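Courses > Robotics > Student Projects > Final Reports

Print this page | E-mail this page

Stuvska: a rolling helper built in a shared workshop

Final report, Wakia robotics course
Last updated: December

Stuvska is a small robot base with an arm, built over one term in the Basow shared workshop. It is meant to drive through the rooms of a home without hitting walls or furniture. The driving program was written and tested in a simulator first and then moved to the real base. This report covers both parts.
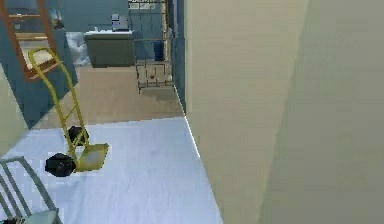
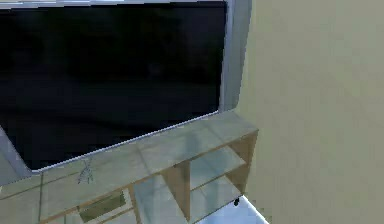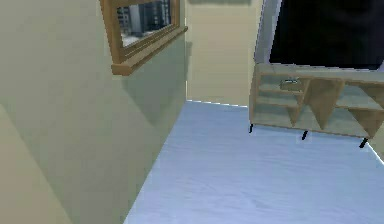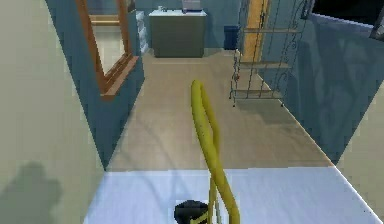
Simulated rooms in Jadoon. The yellow arm is in the fourth view.

Goal

The robot had to go from a start point in one room to a goal point in another, pass through an opening, and stop close enough to a piece of furniture for the arm to reach it. The arm was not required to pick anything up this term. It only had to be carried without tipping the base over.

Simulated rooms

We used Jadoon for the simulation. The furniture models came with it, and we moved them until there was a mix of easy and hard places to drive.

The hard places were mostly plain walls. In the first view the wall on the right is a large flat surface with nothing on it, and the camera gets very little to work with there. The same goes for the wall beside the television in the second view. Our first program looked for corners and edges to work out where it was, and next to a wall like that it lost its position within a few moves. We added a range sensor to the model, pointing forward and to both sides, and the program uses it when the camera image has too little detail.

The console was the other problem. It is open at the front and stands up off the floor, so a sensor mounted low can look underneath it. The program marked the space under the console as free and tried to drive there. Raising the sensor fixed this for the console but then it missed low things. In the end we kept the sensor low and added a second one higher up. A cell on the map counts as free only when both sensors agree.

Wire shelving gave mixed readings. Some rays went between the wires and came back from the wall behind. We had the program keep the nearest reading from each group of rays, which makes the rack look solid. It also makes narrow gaps look narrower than they are, and the robot now refuses some routes it could fit through. We decided to live with that.

Changes in floor color caused trouble too. The floor goes from nearly white to tan partway down the passage, and the edge finder treated the line as the bottom of a wall. The robot stopped at it every time. We did not find a good general fix. The program now ignores a floor line if the range sensors see clear space past it.

Building the base

The deck of the real base is plywood cut on the Basow band saw. Our first deck was too light at the back, and when the arm swung forward the rear caster came off the floor. Moving the battery behind the axle was enough to hold it down. The battery tray is held with screws through slots so that it can slide, and we would do that part the same way again.

The workshop is shared, so everything had to fit on one shelf between sessions. The arm comes off with a single bolt. We lost time early on because the motor cables were soldered on and had to be cut each time the base came apart. After that we put plugs on everything.

The wheel encoders give 900 counts per turn. That was more than we needed for position, but the speed control got smoother once we used all of them in place of every tenth count. The control loop runs at 100 times a second on the small board on the deck. The path planner is too slow for that board and runs on a laptop.

Tests

We ran nearly 4000 drives in Jadoon, most of them overnight with the start and goal points picked at random. The runs that failed were saved with their sensor data so that we could play them back. Most failures before the second sensor was added were at the console. Most failures after it were in the passage, where the robot turned too early and the arm touched the wall. The planner had been using the outline of the base only. We changed the outline to include the arm in its folded position and raised the turning margin.

On the real base there was time for six full drives, all in the back room at Basow, with tables and boxes set out as obstacles. The base reached the goal point in the first three. On the fourth it stopped short because a plug had worked loose on the left motor. The last two were done after the plug was taped and both reached the goal. The stopping position was always a little past the mark. We think the wheels slip slightly on the painted concrete when braking, and the simulated floor has more grip than that. We did not measure it.

What did not get done

The arm was never moved under program control while the base was driving. It was folded by hand before each real drive.

The wall-following mode works in the simulator but was not tried on the real base.

Mirrors and glass were left out of the sensor model. The mirror in the passage, up on the left in the fourth view, is too high for our sensors to meet it, so it never came up. A mirror that reaches the floor would be a different matter and should be added to the rooms before anyone relies on these results.

Notes for the next group

The deck, both motors and the sensor brackets are on the shelf at Basow in the box marked Stuvska. The arm is beside the box with its bolt taped to it. The battery should be charged out of the tray, as the charging lead rubs against the left wheel when it is in. The Jadoon room files are in the course folder with the saved failed runs. If you change the furniture, rebuild the map before starting a batch of drives. We forgot once and threw away a whole night of results.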